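Irkton Club Store > Loaner Equipment > Hand-Held Grippers

Rurico Hand-Held Gripper, Pair (Club Kit)

Availability: on loan to member teams, by the season
Condition: used by students
Listing last revised: Sat 30 May

Overview

The Rurico is a gripper without a robot attached. You are the robot. You hold one in each hand, do the job the way you want it done, and the recordings go to your team's training folder, where they wait for someone to label them. The Irkton robotics club uses the pair for its two-handed manipulation class and for the Rusnák Challenge, the fall competition in which student teams teach an arm to do small domestic jobs that any of their parents could do faster.

The kit is meant for teams that have finished the intro course and have at least two people willing to stand in one spot and repeat themselves. If your team is still wiring its first motor, start with the single-gripper kit, which weighs less and forgives more.

What you get

Two grippers, left and right. They are the same inside, but the software is particular about which is which, so please leave the stickers alone.
Two tag cubes, already mounted and aligned.
Four spare finger pads, textured.
One charging dock and its power supply.
One long USB cable per gripper, plus a third that came back from a team last year and works fine.
One round work mat, white.
One hard case with foam cut to fit. The foam is cut to fit in one direction only.

Not included: the head-worn camera (check it out separately at the desk), a laptop, storage, patience.

The fingers

Each gripper closes on two soft black pads with a honeycomb texture on the inside face. They meet in a V and bend around whatever is between them, so a grape and a stapler can both be picked up without changing tools. Every class tests this with grapes. Please bring your own grapes, and please take them home again.

The pads pull off with a firm tug and push back on until they click. If you did not hear a click, there was no click. Wash them in warm water with a drop of dish soap and let them dry on a towel. Alcohol wipes turn the texture shiny and after that they hold about as well as a wet bar of soap.

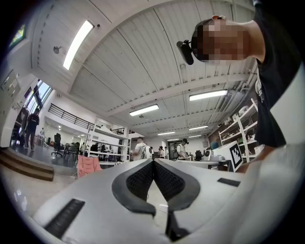
Specifications

Maximum opening: 86 mm
Maximum load: up to 500 g, held level
Recording rate: 60 frames per second
Trigger: full hand, spring return
Tracking: printed tag cube on each gripper
Status light: green for ready, amber for low battery, red for see the troubleshooting section
Deposit: $200 per pair, refunded when everything comes home in the right foam

The load figure was measured by our hardware group with a bag of rice and a kitchen scale. Teams have lifted more. Teams have also bought replacement springs, and the two groups overlap a good deal.

Setting up

1. Charge both grippers overnight on the dock. The left slot is slow. Start with whichever gripper is lower.

2. Put the mat on a flat floor or table with clear space on all sides. Tape the edge if your floor is slick.

3. Plug in, run the cables behind you, and leave some slack. Cables in front of you will be in every recording, and your model will learn to be fond of them.

4. Open the Cota recorder and choose "two hands." Hold both grippers still over the mat until the program beeps twice.

5. Open and close each gripper all the way, slowly, three times. The bar on the screen should reach both ends.

6. Record one short practice run and watch it before you do any more. Teams skip this step every season, then record a whole afternoon with the left and right swapped.

Good habits for recording

Pick a task you can describe in one short sentence. "Put the lid on the box" is a task. "Tidy up" is a lifestyle.

Move at a calm, steady speed. People new to the grippers either rush, as if the clock is running, or slow down so much that the robot later looks like it is handling a bomb. Aim for the speed you would use to set a table for someone you like.

Start from a different spot each time. Turn the object a little, shift it toward the edge of the mat, swap which hand goes first. A model that has only ever seen a box in one place will reach for that place for the rest of its life, box or no box.

Keep the bad runs, but mark them. Drops and fumbles are useful if they are labeled as drops and fumbles. Cota has a flag button for this, the big one, and it can be pressed with a foot if you put the pedal on the floor.

Trade places often. Wrists get tired before people admit it. We ask teams to swap operators every fifteen minutes, and the second person can spend the break writing file names that mean something. "final_final_new" has been banned since last October. 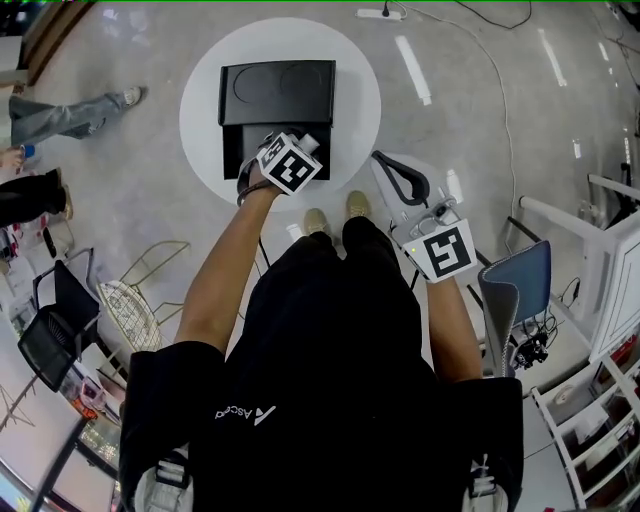 Working on the floor is allowed in the club space, and a fair number of teams prefer it to fighting over tables. You get more elbow room and a dropped part has nowhere to go. The mat does the same job down there that it does on a bench, marking out the patch where the work happens. Put the main object on it, as with the black one here, and decide before you start whether the small stuff belongs on the mat too, like the little white cylinder sitting beside it. Either answer is fine as long as it is the same answer all session. Knees are your own responsibility, though the club does own two gardening pads – ask at the desk.

Reserving floor space works the same way as reserving a bench: put your team name on the sheet, with a start and an end. Sheets with a start and no end will be read as one hour.

Using the kit for the Rusnák Challenge

The grippers are legal for all student divisions. Two rules catch people out.

First, every demonstration has to be performed by a registered team member. Coaches may hold the laptop. Coaches may not hold the grippers, however much they would like to.

Second, the fingers on your competition arm must match the fingers you recorded with. The spare pads in the kit fit the club arms using the gray adapter plate, which lives in the drawer marked ADAPTERS and is usually in the drawer marked MISC. Swap them on at least a week before the event. A model trained on soft pads and run on hard ones will drop things with great confidence.

Teams entering the two-handed division should plan on far more recording time than they did for single-arm tasks. The hands get in each other's way, and it takes a few sessions before an operator stops bumping the cubes together. Bumped cubes need to be checked for alignment. Bumped cubes that you did not mention to the next team need to be checked for alignment by the next team, who will mention it to you.

Troubleshooting

The tracker loses one hand.
Your sleeve, your hair or your other hand is probably covering the cube. Roll up, tie back, move over. If it happens in the same spot every time, look for glare on the cube face and turn your setup a quarter turn away from the windows.

The gripper reads half open when it is closed.
Repeat step 5. If it still reads half open, check for grape.

Red light, no beep.
Unplug, count to ten, plug in again. If it stays red, bring it to the desk with the case. Do not open the housing. We know it has only four screws.

The recording is jerky.
Close the other programs on the laptop. Yes, that one too.

Both hands show up as left.
See the note about the stickers.

Returns

Kits come back at the end of the season, charged, with pads washed and cables coiled. Lay each cable in its own slot. The lid should close without leaning on it. If you have to lean on it, something is in backward, and it is nearly always the dock.

Copy your recordings off before you return the kit. The desk wipes the storage on any laptop borrowed along with it, usually the same evening, and we can't get them back for you.

Missing finger pads are charged at cost. Missing tag cubes are charged at cost plus the time it takes to align a new one, and that part is the expensive part.

Also borrowed with this item

Single-gripper starter kit
Foot pedal for Cota recorder
Gray adapter plate (check MISC first)
Head-worn camera, with spare strap
Box of assorted household objects, small – please return the same objects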